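Drawers on my grandmother's old chest stick every autumn – wax, sand or leave alone?

Posted in Home and Furniture
604 views

Veikko Väisänen

Hello all, I hope this is the right corner of the site for it. I have a pine chest of drawers that came to me from my grandmother's house in Gomness. It has two small drawers at the top and three long ones underneath, and every single one of them runs wood on wood, with no metal anywhere. From spring until the end of summer it behaves beautifully. Then September comes, the rain starts, and the drawers begin to drag. By the time the heating is on properly they ease off again, but in between I am standing there in my dressing gown tugging at the sock drawer with both hands and saying things my grandmother would not have liked.

The worst is the top left one. It comes out halfway quite happily and then goes crooked and jams, and I have to push it back in and start again. My wife would like me to buy a new chest and has been leaving the Brastus catalogue open on the kitchen table, but I am fond of this one and would like to keep it going. I have read that you can rub candle wax on the runners, and I have also read that you should sand them, and a neighbour told me to plane a bit off the sides. I don't want to ruin it. What would you do first, and is there anything I should on no account do?

Thank you in advance, and sorry for going on so long.

Paavo Juntunen
197 helpful votes

Hello Veikko, and don't apologise, it's a pleasure to read about somebody keeping a good old chest going. I have mended a fair few of these over the years, mostly for relatives who then tell other relatives, so let me go through it in the order I would do it myself.

First of all, please put the plane away, at least for now. Wood takes up damp from the air and swells across the grain, and it gives it back again when the house dries out. If you plane the sides in September to make them fit, you will have a drawer that rattles about like a loose tooth by February, and you can't put the shavings back. I did precisely that to a washstand of my aunt's and she mentioned it every Christmas afterwards.

So begin by taking all the drawers out and turning them over. Number them underneath in pencil as you go, even the ones that look identical, for they were very often fitted one by one and will sulk if they are swapped. Give the runners inside the chest a good going over with a stiff dry brush. You would be surprised what collects in there – old polish, fluff, a hairpin or two. Look for shiny dark patches on the bottom edges of the drawer sides as well. Those are the places where it rubs.

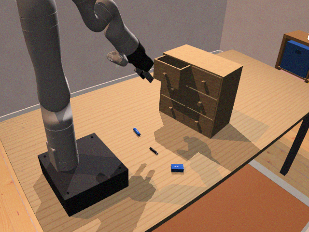 Once everything is clean, rub those shiny patches very lightly with fine sandpaper, just enough to take the roughness off, and wipe away the dust. Then take a plain white candle, the cheap household sort, and rub it hard along the bottom edges of the drawer and along the runners. Put the drawer back and work it in and out a dozen times, and then do it all once more. Beeswax is nice too but it stays a bit tacky in a warm room, and I have gone back to candles.

Now, about your top left drawer. One that goes in straight and then twists usually has a worn runner on one side, so that it drops a little as it comes out and the opposite corner catches. Lay a ruler along each runner and look for a hollow. If you find one, you can glue a thin strip of hardwood into it, or on some chests unscrew the runner and turn it upside down to get a fresh face. Check the chest is standing level too. An old floor can pull the whole carcass out of square, and a bit of folded card under one foot has cured more drawers than I care to admit.

Do let us know how you get on!

Joonas Lindqvist
2 helpful votes

soap works just as well as a candle. just use a dry bar

Urho Honkanen
31 helpful votes

I'd go along with nearly everything Paavo says, though I would be careful with Joonas's soap. My mother used it on everything and it does slide nicely to begin with, but soap draws damp, and in a bedroom on an outside wall it goes gummy after a year or so. I spent a whole Sunday scraping it out of a desk I bought at the Ojala market.

One small thing to add. Have a look at how full the drawers are. Mine stuck terribly until I moved the winter jumpers out of the top and put them at the bottom, as the thin base had sagged and was scraping on the rail below. If yours has sagged, you can often slide the base out from the back, turn it over and slide it in again. And pull with both knobs, of course, even when you have a cup of tea in the other hand.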